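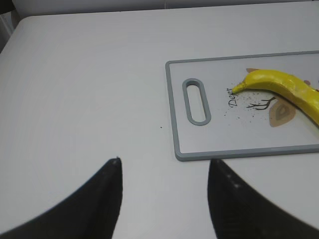

## 3.2 Boards in the home: what people own and how they look after them

Second part of the survey. Households in Ellatham and Gernham, 1346 forms sent out, 546 came back filled in well enough to use. Return rate poor in Gernham, better in Ellatham where the forms went round with the school newsletter. Same questions in both towns, apart from the one on dishwashers which was left off the first Gernham print run (see 3.5).

We asked what boards were in the kitchen, what each was used for, and how it was washed. Most people had more than one. Wood for bread, plastic for meat was the usual answer, and it matches what Khondokar found in the earlier pilot. Fewer than we expected kept a seperate board for raw chicken. Several wrote in the margin that they "just turn it over", which the form had no box for - coded as shared use.

Printed boards turned out to be a group of their own. By printed we mean a plain cutting surface with a picture or lettering on it, as in Figure 4: white board, grey rim, slot at one end, cartoon animal face. In the follow-up interviews (140 homes, March) people talked about these differently. Often a present. Often left out on the worktop where the plain ones went in a cupboard. Some said they cut only on the back to save the picture, others used the printed side for cheese and fruit but never for meat.

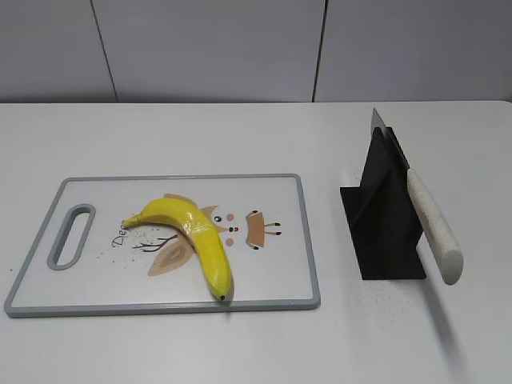
Washing was harder to pin down. People say "hot water and soap" whatever the board, and we doubt the answer is worth much on its own. In the interviews we asked instead about the last time the board was washed, who did it and what with. Answers got shorter and more believable. A quick rinse was common after bread or fruit, even on boards that had been used for meat the day before. Drying flat on the side was more common then standing up in a rack, mostly for want of a rack.

Age of board: not reliable. Only 11 interviewees could give a year of purchase. The rest guessed from a house move or a wedding, so we have dropped age from the tables and use the knife-mark score only. Scoring was done by Teodora Dimitriou on all boards, both faces, by eye under a desk lamp. No second scorer, a weakness we come back to in section 5.

**Figure 4.** Printed board with grey rim and end slot, the type coded P in the tables.

The Dandora interviews used a shorter form and are reported apart, in 3.4.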